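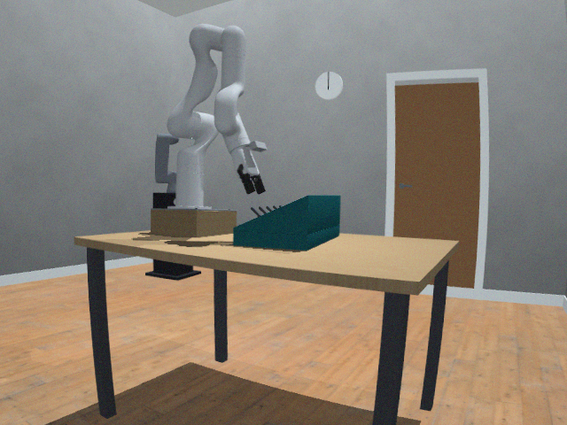 Databases 2, Handout 7
Indexes and why the query planner sometimes ignores them
Version of 24th November

What you should know before you read

You have finished the handout on joins and you can write a SELECT with GROUP BY without looking it up. You have the Vernura practice database on your machine. If the import stopped with an error about the character set, use the second file in the course folder and not the first one. The two files have the same tables.

1. The table we use today

All examples use the table orders. It belongs to a small shop system called Brikar, which sells spare parts to workshops. The columns which matter for us are these:

order_id (integer, primary key)
customer_id (integer)
status (text, short)
placed_on (date)
city (text)
total (decimal)

The primary key already has an index. The database made it when the table was created. On the other columns there is no index at the beginning, and please do not create one before section 3, otherwise your numbers will be different from mine.

2. What happens without an index

Take this query:

SELECT order_id, total FROM orders WHERE customer_id = 1755;

The database must read every row in the table and compare the value of customer_id each time. We call this a full scan. On a small table a full scan is fast, and many students conclude from this that indexes are not important. The time of a full scan grows together with the table. If the table becomes twice as large, the scan takes twice as long, even when the result stays the same size.

To see what the database plans to do, write EXPLAIN before the query. The output looks different in every database product, so do not learn the format by heart. Look for two things: which kind of access is used, and how many rows the planner expects.

For customer 1,755 I get 12 rows in the result. Write down the estimate from your own EXPLAIN. We need it again in section 5.

3. The index as a sorted list

CREATE INDEX idx_customer ON orders (customer_id);

You can imagine the index as a sorted list of all values in customer_id, and beside each value there is a pointer to the row. In reality it is a tree, usually a B-tree, so the database starts at the top page and goes down through a few levels until it finds the right leaf. The leaves are connected with each other. For this reason a range condition works well too, for example customer_id BETWEEN 1700 AND 1755.

Run the query from section 2 again, with EXPLAIN. The access should have changed from a scan to an index search.

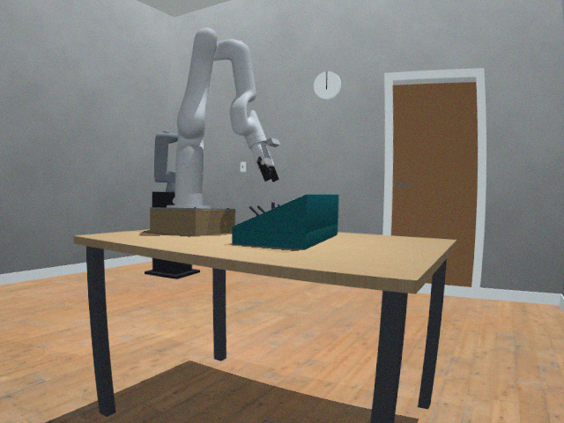
An index is not free. Each INSERT must also write into the index, and so does each UPDATE which changes an indexed column. In the Soliman exercise from last February, one group had put an index on every column of the import table. Their import needed 63 minutes. After they removed the indexes, loaded the data and created only the necessary ones again, it needed 2. Please keep this in mind for your project, where you also load a large file at the start.

4. Indexes with more than one column

CREATE INDEX idx_city_date ON orders (city, placed_on);

The order of the columns is important. This index is sorted by city first, and inside the same city it is sorted by date. A printed telephone book works in the same way with family name and first name. You find a family name quickly. If you know only the first name, the book does not help you much.

So the index can help with:

WHERE city = 'Vallow'
WHERE city = 'Vallow' AND placed_on = '2020-02-10'
WHERE city = 'Vallow' AND placed_on > '2020-02-10'

It usually does not help with:

WHERE placed_on > '2020-02-10'

In the written SQL the order of the conditions has no influence. You may write placed_on first and city second, the planner will understand it. Every year this is confused with the order inside the index definition, and I take away points for it in the exam.

If all columns that a query needs are inside the index, the database may answer from the index alone and does not visit the table. This is called a covering index. Try it with SELECT city, placed_on and then with SELECT city, placed_on, total, and compare the two plans.

5. When the planner says no

Sometimes you create an index and the plan still shows a full scan. Before you write me a message that your database is broken, please go through the following cases.

The condition matches too many rows. In our table nearly all orders have the status 'closed'. If the database used an index for this value, it would jump between index and table for almost every row. Reading the table once from the beginning to the end is cheaper. For the value 'disputed' the same index can be very useful, as only few rows have it.

There is a function around the column. An index on placed_on is sorted by date. The condition

WHERE YEAR(placed_on) = 2020

asks for something else, and the planner cannot look this up in the sorted list. Write it as a range:

WHERE placed_on >= '2020-01-01' AND placed_on < '2021-01-01'

Notice the sign < in the second part. With this form you do not have to think about the last day of the year, and it is also correct if somebody changes the column later to a type with a time.

The pattern starts with a wildcard. LIKE 'Val%' can use an index on city, if the sort rules of the column allow it. LIKE '%low' cannot use it, as the beginning of the word is unknown. 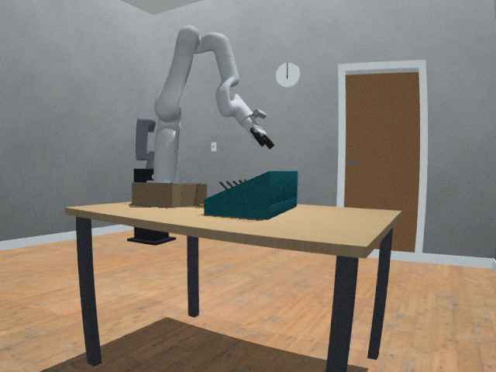

The statistics are old. The planner does not count the rows each time. It keeps a summary of the values and makes an estimate from it. After a large import the summary can be wrong. Compare now the estimate from section 2 with the real number of rows. If the difference is large, update the statistics (in many systems the command is ANALYZE, see the manual of yours) and run EXPLAIN again.

The types are different. If customer_id is a number and you compare it with a text, some systems convert the column for every row, and then we are back at the problem with the function.

6. Exercises for the next session

a) Create an index on status. Show the plan for 'closed' and for 'disputed' and explain the difference in two or three sentences.

b) Rewrite the following query so that it can use an index on placed_on:
SELECT order_id FROM orders WHERE MONTH(placed_on) = 2 AND YEAR(placed_on) = 2020;

c) You have the index (city, placed_on). A colleague wants to add an index on (city). Would you agree? Give a reason.

d) Drop all indexes which you created today, with the exception of the one on customer_id. Handout 8 starts from this state.

Solutions for a) to c) as one text file, please, with the plan output copied inside. No screenshots of the terminal.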